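Workshop notebook, May 2020

Shellac day again. Mixed a fresh jar of the Sturkell blonde flakes last night, 80 grams into 401 mL of metho (was aiming for 400, my pour hand isn't what it was), and strained it through an old stocking this morning. Lovely colour, like weak tea! The last jar went gummy on me and I suspect it was just too old, so I've written the month on this lid in texta.

Gwendolyn Ferreira rang to ask whether you can patch worn edges without stripping the whole piece. I reckon you can, if the old finish is shellac too, as the new coat bites into it. Try a dab of metho on a cotton bud somewhere hidden first - if it goes sticky, you're in business. 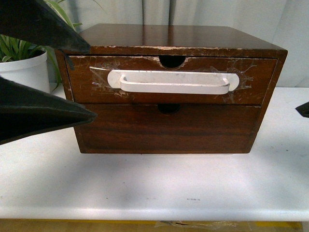 Anyway, test boards. Did 2 with the new jar, one sanded to 320 and the other taken right up to 700, and I can't pick them apart under the lamp. So much for all that elbow grease! Will stop at 320 from now on.

The Talebi wax is nearly finished, need to order more. Also the rubber I made from the blue rag sheds lint something shocking, use the old singlet next time.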